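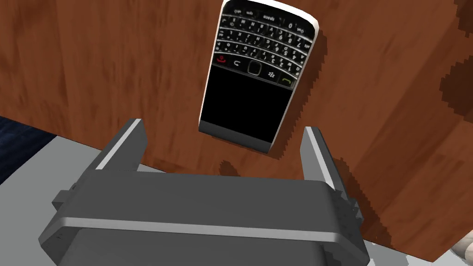

Valler has released the second edition of its Tabletop Objects package for the Jemeck simulator, and our group has been evaluating it under the standard license since December. The package supplies 896 object models, each with a collision mesh and a mass value, together with two furnished rooms. Small consumer devices are the strongest part of the collection. The keyboard phone, resting face up on the wood in front of the open fingers, carries legible characters on its tiny keys and a separate red and green call key. The tabletop has received less care – the dark grain breaks into visible steps, and the shadow around the phone has a saw-toothed edge. Users who train on camera input should take this into account.

Installation required almost three hours on our workstation, most of it spent converting textures. The documentation is clear on grasp settings and brief on lighting. Friesen, the reseller for our region, answered both of our support requests within 2 working days.

The Irkberg gripper profile is sold separately, and we regard its price as high for a single hand. We intend to renew the object package for the coming term and will defer a decision on the profile until the next update is issued.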